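Search the forum Search Go

Wrist cam keeps losing the PSU label
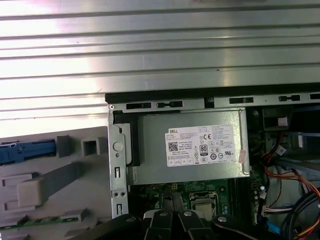 Perception & Planning

skulline_dev
Pose estimate on the Dell supply jumps every 5 frames or so. I'm at 800 keypoints and most land on the ribbed panel up top – useless, they all match each other. Mask it out?

brunton811
Mask it, sure. I'd go up to 3,000 too.

eltero_fan
Disagree, more points just means more ridges! Crop to the white label and track that.

skulline_dev
Trying the crop tonight, keeping 800 for now.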